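sidik-chores — notes on the tabletop set. Still moving stuff around, expect broken links.

## What's in it

- 3,000 episodes, 14 chores, two arms on one table
- kitchen half: cans, cups, wiping, putting away
- shop half: parts sorting, kitting, trays
- `okden/` is the old format, don't use for new training
- `splits/` — 800 held out, please dont tune on these

## Can it do chores yet

Some. Picking up one thing on a clear patch of table, yes. Clearing a table after dinner, no. Ahn folds towels, slowly, and quits if the towel starts bunched. Dralach is better on shop parts, worse on anything soft. Neither one finishes a full kitchen reset.

## Known problems

- 6 episodes have the arms swapped in the metadata, fix coming in June
- gripper force not logged in `okden/`
- "success" labels are by hand, and generous in the wiping chore

## Before you quote a number

Cans are the easy end of the set, so please report them apart from the rest. A policy can look great on them and still be useless in a real kitchen. Upright red can, brown surface, left gripper coming straight down on the rim — good contrast, simple grasp. Wet glasses in a full sink are a diffrent job and we have none of those yet.

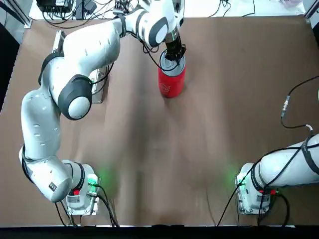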